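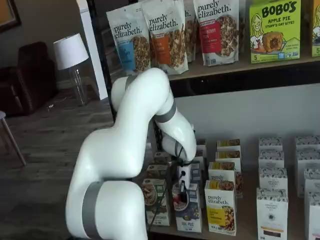

Stocked shelving: pouches over boxes

Furniture Refinishing, Evening Section
Handout 2: Paint Comes Off Slower Than It Went On
Instructor: Ayantu Gidey

Last time we picked our pieces. Most of you picked chairs, despite my speech about chairs. A chair has spindles, and every spindle has a back side. You'll get to know them all.

Before you strip anything, find out what you're stripping. If the piece is old enough to have lead paint, assume it does until a test says otherwise, and don't sand it. Bring it to me and we'll talk about it in the hall like a family secret.

For everything else, the order of work:

Take off the hardware. Bag it, label the bag, and put the bag somewhere other than "a safe place," where my own drawer pulls have lived since March.

Brush the stripper on thick, in one direction, and leave it alone. Going back over it lets it dry out. Wait 20 minutes before you test a corner. If the paint wrinkles, scrape with the grain using a plastic scraper. If it doesn't, cover the area with plastic wrap and go get a coffee.

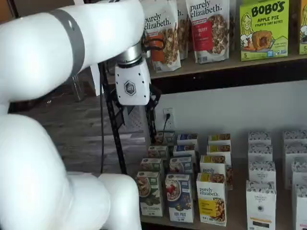
Expect to do all of that twice on anything painted before your parents met. The Henau dresser I keep by the sink has had 2 full rounds and is still faintly mint green in the corners. I now call this a feature.

Carvings want a stiff nylon brush and a wooden skewer. Steel wool leaves bits behind that rust under water-based finishes, usually the week after you've shown the thing to your sister.

Wash off the residue with whatever the can tells you to use — the cans disagree, so read yours. Let the wood dry overnight before sanding.

For next session: one stripped drawer front, gloves, and your labeled bag of hardware. We start on stain, and on the word "walnut," which means something different on every can.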